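Garage tips, and a few I no longer believe

Posted 3/14/18

I keep a file of tips for looking after a car at home. Some came off forums, some off the backs of packets, and a fair number from men leaning on fences. Every so often I go through it and cross things out. What follows is what's left, with my grumbles attached.

Toothpaste on cloudy headlamps

It works for a fortnight. Toothpaste is a mild abrasive and will take the very top of the haze off, so the lamp looks better that afternoon and you tell everyone. By the time they look at it again the yellow is back. The plastic has lost its coating and toothpaste doesn't put one on. If the MOT is tomorrow, go ahead. Otherwise use wet-and-dry paper in rising grades, 1,000 then 2,000, kept properly wet, then polish, then a UV lacquer meant for lamps. Mask the paintwork first, with two layers of tape. I used one layer on the nearside and can show you where.

Miracle fuel additives

I have yet to be shown a bottle that earned its price in better economy. The tests on the label always compare the car with how it ran before, driven by somebody who has just spent money and is being gentle with the pedal. Pump up the tyres and take the roof bars off. I ran our old estate for 2,187 miles without the bars, writing down every fill, and the difference was small but there. The additive I'd tried before that made no difference I could find, and I was looking hard.

Sorting small parts

The usual advice is a wall of tiny drawers. I had one. You label it with great pride and within the year the trim clips are in with the fuses and you're tipping the lot on to the bench anyway. Tubs with lids do better, one tub per job. If I take off a door card, every screw from that door goes in one tub with a bit of tape on top saying which door. When the door's back on, the tub should be empty. If it isn't, you know before you've put the tools away.

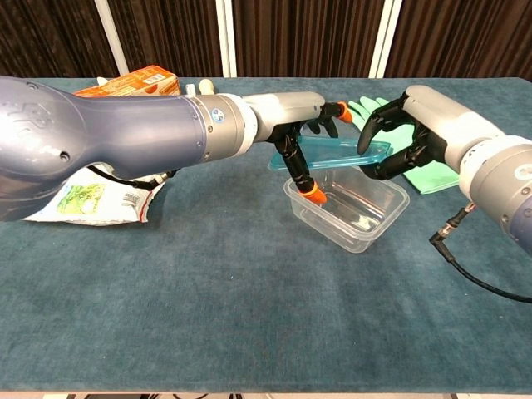

People will also tell you to use magnetic trays. Fine for steel, useless for plastic clips, and a good many fixings on a modern car are plastic. Buy a few spare clips before you start. Some will snap however careful you are, and the chap in the video who pops them all out whole has had practice, or has cut the bit where he didn't.

WD-40 on everything

It will free a stiff bolt, sometimes, and it drives damp out of a lock. As a grease for door hinges it's poor stuff. It goes on, the squeak stops, and a few weeks later the squeak returns. Use white spray grease on the hinges and check straps, and silicone on the rubber seals. Keep all of it well away from brake discs. I'd have thought that went without saying until I read a comment recommending it for brake squeal.

Newspaper for the windscreen

My mother swore by it. The paper and the ink may well have been different then, and all I get now is grey fingers and a smear on the trim. Two cloths are better, one damp and one dry. Wipe up and down on the inside and side to side on the outside, and if there's a streak left you'll know which face it's on. That one I thought was nonsense and have had to put back in.

Don't wash the car in washing-up liquid, by the way. I've heard both sides and I'm not persuaded that one wash will ruin anything, but it does strip wax, and proper shampoo costs very little per bucket.

Storing the packets

Bulbs, wiper inserts and filters come in cardboard, and I used to throw the cardboard away at once to save room. Then you need the part number. Tear off the flap with the number on it and keep it in the glovebox with the handbook, or write the number inside the back cover. The shop's computer will offer you three different blades for the same registration and be equally sure of all of them.

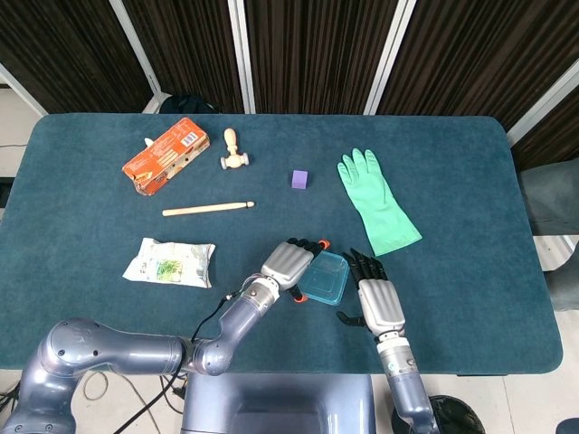

While the handbook is out, read the page on tyre pressures. There are normally two sets, for an ordinary load and a full one, and most people I know have only ever used the first. Before the July holiday run, with the boot full and everyone aboard, you want the second. Check them cold, before you set off. The gauge on the forecourt at Wimthorpe reads 5 psi high against mine and against a friend's, and I doubt it's the only one.

Air fresheners and smells

A dangling tree covers a smell with a worse one. Find the wet. Lift the mats, feel underneath, and look in the spare wheel well. Blocked drains below the windscreen are a common cause, and all they need is the leaves scooping out and a jug of water poured through to see that it runs. Bicarbonate of soda left on the carpet overnight does help a little with milk. It gets credit for a lot more than that, and you'll be hoovering it out of the seat runners till Christmas.

Maintenance apps

I gave Plando a go for a few months. It reminded me about the oil, which I knew about, and then about the pollen filter, which I'd changed and forgotten to tell it. A notebook on a string by the garage door does the same work and doesn't want a password. Date, mileage, what you did, what you paid. When I came to sell the hatchback, the buyer from Lutcombe spent longer reading the notebook than looking at the engine. I can't prove it got me a better price.

Clay bars

I was ready to sneer at these and couldn't. After a wash, put your hand in a thin plastic bag and run it over the bonnet. If it feels gritty, clay will take it off, provided you keep the surface slippery the whole time. Drop the clay on the ground and it goes in the bin. Don't rinse it, don't pick the bits out, bin it. You'll need to wax afterwards. Once a year is plenty for a car that lives outside, whatever the people selling clay say.

Still in the file, untested: onion on a frosty windscreen, cola on battery terminals, and tights as a spare fan belt. My car has no belt that tights could replace, so that last one may be in there for some time.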